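**Avril, 16 h 40. Carnet, import des annonces de locations saisonnières**

Reprise du dédoublonnage des avis voyageurs. Le lot Grista fait 2186 avis, toutes langues mélangées dans le même champ. Le détecteur de langue travaille encore à l'échelle de l'avis entier ; il faut passer à la phrase. Cas type : un avis en grec qui finit par « très bon accueil » est classé français et disparaît de la page grecque.

Segmentation refaite sur la ponctuation forte et les sauts de ligne. Les fragments de moins de six caractères héritent de la langue du fragment précédent. Résultat : 89 avis changent de langue principale. Relu 27 d'entre eux à la main, six erreurs, toutes sur des phrases composées d'un nom de plage et d'un adjectif.

Côté Voletti, autre problème. La note affichée est recalculée à chaque synchro, y compris quand le propriétaire a changé d'identifiant. La villa Bornero apparaît donc deux fois, avec deux moyennes différentes. Clé de rapprochement provisoire : coordonnées arrondies + capacité + nombre de chambres. Ne pas utiliser le nom de l'hébergement, traduit de façon incohérente (« Bornero Sea View », « Vue mer Bornero »).
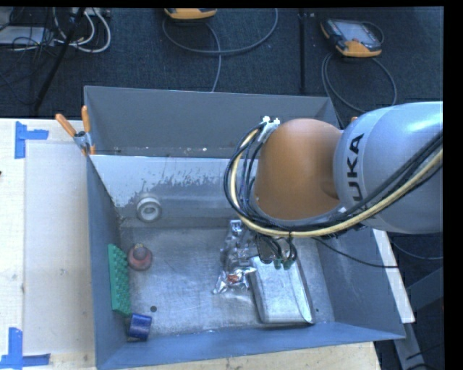 *Bras KUKA au-dessus du bac métallique gris.*

Distances à la plage : le champ mélange mètres à pied et mètres à vol d'oiseau. Chez Yazıcı, c'est toujours à vol d'oiseau, sans mention. Ajouté une colonne `mode_distance`, valeur `inconnu` par défaut. Pas d'affichage public tant que la valeur est `inconnu`, même si l'annonceur réclame.

Vu avec Ruba Fakhoury pour les équipements. Elle veut garder la distinction entre climatisation par pièce et climatisation « dans le logement ». D'accord, mais la source ne la donne que pour Grista. Champ facultatif.

À faire :

- relancer l'import Voletti sur une copie, sans écraser les notes
- liste d'exclusion pour les toponymes courts
- vérifier l'encodage du ı sans point dans les URL Yazıcı (donne un 404 sur deux fiches)
- demander à Ruba le libellé définitif pour « petit déjeuner en supplément »

Script de segmentation poussé sur la branche de test, pas encore fusionné. Les seuils sont en dur dans le fichier de config.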